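The slow business of learning to write again

I bought a bottle of ink in June and it has rather taken over the house. Not in a dramatic way, you understand. There are no stains on the ceiling. But the dining end of the kitchen has gradually stopped being where we eat, and supper now happens on our knees while paper dries on every flat thing we own.

I should go back a bit. My handwriting was never lovely, but it used to be readable, and some time in the last ten years it stopped being even that. I noticed it properly when I wrote a shopping list for Gallard market and then stood by the vegetable stall for a good few minutes trying to work out whether I needed leeks or locks. (Leeks. We already have locks.) At work everything goes through a keyboard, and at home I'd got into the habit of sending myself messages on the phone, so that the only things I wrote by hand were birthday cards, and those were getting shorter every year, I think from plain embarrassment.

So when I saw a card in the window of Dratetti, the stationer's on the hill, advertising an evening class in brush writing for complete beginners, I went in and put my name down before I could talk myself out of it. I'd expected italic, I suppose, the sort of thing you see on wedding invitations. What I'd signed up for was East Asian calligraphy, with a soft brush and black ink, and I didn't read a word of any language it's used for. I nearly asked for my money back. I'm so glad I didn't.

The class runs for 20 weeks with a gap in the summer, and we meet at seven in the evening in the upstairs room at Atallah, the café with the terrible stairs. There's tea, and usually something with almonds in it, and then a long spell where hardly a word gets said, which I hadn't known I was missing. I spend my days in an open office with a radio on. To sit among other people who are all quietly concentrating is a treat I'd recommend to anybody, whatever they happen to be concentrating on.

We spent the whole of the first evening on a horizontal line. I'd like to say I found this peaceful but I found it maddening. You set the brush down, you press a little, you travel, you stop, you lift. Five things, and I could manage any two of them together. My lines looked like bones that a dog had been at. I went home and did a whole pad of them at the kitchen table, and by bedtime I had one that I thought was all right, and in the morning I looked at it again and it wasn't.

What I hadn't understood was how much of it happens before the brush touches anything. I'd been sitting the way I sit at a computer, hunched and crooked with one foot tucked under me, and writing from the fingers. You're meant to have both feet down, your back fairly straight and your elbow up off the table so that the whole arm moves. It feels ridiculous for the first fortnight. My shoulder ached as though I'd been painting a fence. Then one evening it stopped aching, and I looked down and the line was just there on the paper, fat at one end and tapering off at the other, looking as if somebody else had done it.

I've become a bore about the setting up as well. A wide clear table, everything within reach, brush hand side kept free. I used to think people who fussed over their desks were putting off the work, and I daresay some of them are, but with ink you really do need to know where your sleeve is.
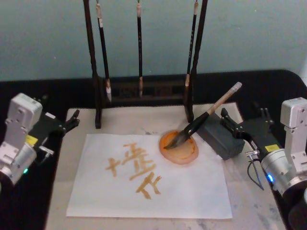 A calligraphy table laid ready, on a marble-like top that I'm more than a little envious of.

Our own table is old pine with a dip in the middle, and anything wet rolls gently towards the butter dish. I put a felt mat down, a dark one, which evens things out and stops the ink going through the paper into the wood. Before the mat I used a folded blanket, and before the blanket I used nothing, and there's a mark shaped a bit like Wales that I've covered with the fruit bowl.

Paper has been the great surprise. I'd always thought of it as the thing you write on, full stop. I now own four kinds and have opinions about all of them. The cheap practice sort drinks the ink straight up and spreads it, so if you hesitate for even a second you get a great black blot where you were thinking. I hated it at first. I wanted the smoother, heavier sheets that forgive you. But the thin stuff shows you exactly where you dithered, and after a month or so of blots I began to dither less. Whether this has spread to the rest of my life I couldn't tell you. I still took most of an hour to choose a kettle.

A quick word on cost, as a couple of you asked after I mentioned the class last time. You can begin very cheaply indeed. One medium brush, one bottle of ready-made ink, a saucer from the cupboard and a stack of practice paper will keep you going for ages. I got 300 sheets for less than I'd spend on a takeaway, and that lasted me well into the autumn. The ink stick and the grinding stone can wait. I did buy them eventually, and I love them, the grinding especially, round and round with a few drops of water until it goes thick and starts to smell of something between soot and old church. It takes me almost 40 minutes to make enough for an evening because I stop to look out of the window.

The brush is worth a bit more thought. My first came in a set from a company called Grusex, with a little bamboo roll-up mat and a seal I've never used, and it shed hairs like a spaniel. I persevered for longer than I should have, picking the hairs off the page with tweezers and blaming myself for the wobbles. The second I chose at Dratetti, where they let you try them with plain water on a slate, and the difference was like swapping a mop for, well, a brush. If you've a shop anywhere near you that lets you try, do go, even if it's a bus ride.

And please wash it properly! I know, I know. But ink dries right up in the neck where the hairs go into the handle, and once it's hard in there the brush splays and won't come back to a point. Cool water, no soap, keep squeezing gently until it runs clear, then shape it with your fingers and hang it with the tip down. I use a cup hook screwed under the shelf by the window. I left one standing in a jam jar overnight in my second week and it has had a parting down the middle ever since. It's now the brush I use for getting crumbs out of the toaster tray.

I do wonder sometimes what I'm doing, copying out characters in languages I can't speak. It bothered me quite a lot early on. I've started learning what each one means before I write it, and how it's said, and the order the strokes go in, and I keep a notebook for that with a column for each. It's slow going and my pronunciation would make you wince. But I didn't want to be drawing them as if they were pretty patterns, and knowing that a character is "rain", and that those small dots are drops, has changed how I put the dots down. Rain is my favourite at the moment. I've done it so many times that there's one pinned up in the downstairs loo, where guests are too polite to mention it.

The funny part is what it's done to my ordinary handwriting, which was the whole reason for going. It hasn't become beautiful. But it's got slower and rounder, and I leave gaps between the words now. I wrote a proper letter to my aunt in the spring, both sides of two sheets, and she rang up to say she'd read it in one go without having to fetch her magnifying glass. She then said I'd spelled "necessary" wrong, so we're keeping each other humble.

I've been trying to do a little every day, first thing, before the post and the telephone and all the rest of it. Some mornings that means half an hour with the stone and the good paper. Other mornings it's three lines in my dressing gown while the toast burns. I used to skip the short ones because they didn't seem worth getting the mat out for, and then I'd miss a week without noticing, so now the mat simply stays out and we eat round it. My other half has been very patient about this and has asked, quite reasonably, whether we might have the table back for Christmas.

I've said I'll see. There's a folding one in the shed that might do for me if I can get the paint off it, and the light in the back bedroom is good until mid-afternoon. I'd have to move the ironing board, and the boxes from when we did the loft, and I'd be further from the tap. I'll measure up at the weekend.

Next class we're starting on running script, where the strokes begin to join up. I've had a peek at the sheets and I can't make head or tail of them. If any of you have done it, do leave me a comment, and if you know of a decent brush rest that won't slide about on felt, I'd be very grateful for that too.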